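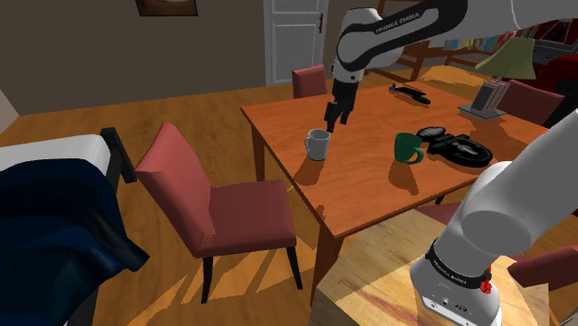 Our goal stood well on the first evening and leaned forward after one week, so please say more clearly when the anchors must be tightened, came the remark after the last edition. We have rewritten section 4 for this purpose. The new text is valid for all Vistus goals delivered with the Itach anchor set. Owners of the older Daher frame should read the note at the end before they begin.

Section 4. Placing and anchoring the goal
Edition of 11 June 2021

4.1 Before you begin

The frame must be completely assembled as shown in section 3, with all locking pins pushed in. The net is not yet hung. Two adults are needed for every step in which the goal is lifted or turned.

You need:
the Itach anchor set (anchors, straps, turning bar)
the Allen key from the small bag
a tape measure
a spirit level
a rubber hammer, only for hard ground

CAUTION: A goal which is not anchored can tip over and cause serious injury or death. Keep children and players away from the goal until step 11 is finished. Do not leave the goal standing alone during the work, also not for a short pause.

4.2 Placing and anchoring

1. Choose the place. The ground must be flat and free of stones. Ask the owner of the ground about water pipes and cables before you put anything into it.

2. Lay the frame on its front, with the posts and the crossbar flat on the grass. Check the locking pins once more from behind.

3. Raise the frame slowly, one person at each post. Lift with the posts and never with the rear bar.

4. Put the front edge of both posts on the goal line. If the line is not marked yet, stretch a cord and work with this.

5. Hold the spirit level against the crossbar. When one side is lower, move the goal to a better place. Do not put wood or paving stones under a post.

6. Mark the anchor points on the ground. On each side, the first point is 750 mm behind the post, measured along the ground bar. The last two are behind the rear bar, one at each corner.

7. Screw each anchor into the ground with the turning bar until only the ring can be seen. The anchor must go in straight. If it meets a stone, take it out and try again a hand's width further along the bar.

8. Lead the strap over the ground bar and through the ring, then back through the buckle. The strap must lie flat and must not be twisted.

9. Tighten the straps in turn, left and right, a little at a time. If you tighten one side completely first, the frame can be pulled out of square.

10. Measure both diagonals of the goal mouth, from the bottom of one post to the opposite top corner. A difference of up to 11 mm is permitted. With a larger difference, loosen all straps and go back to step 9.

11. Let one person hold the goal from behind while the other pulls the crossbar gently forward. No anchor may lift. After this test you can hang the net (section 5).

Note: On artificial turf the screw anchors must not be used. Order the weight set from Bestosport and follow the sheet which is packed with it.

4.3 Checking the anchors

New anchors settle in the ground. Tighten the straps again after the first match or training, and a second time after one week. From then on, pull every strap by hand before each use.

After heavy rain, repeat step 11. In dry summers the ground can shrink away from the anchors, and in August we recommend this test every week – also when the goal has not been used.

Replace a strap when the edge is torn or the colour has become very pale. Straps which have been cut and knotted together are not allowed.

4.4 Note for owners of the Daher frame

The Daher frame has a narrower ground bar, so the standard strap slips to the side. Use the short strap, 1000 mm, which is sold separately. Lead it 2 times over the bar in step 8 before you close the buckle. All other steps are the same.

Continue with section 5, Hanging the net.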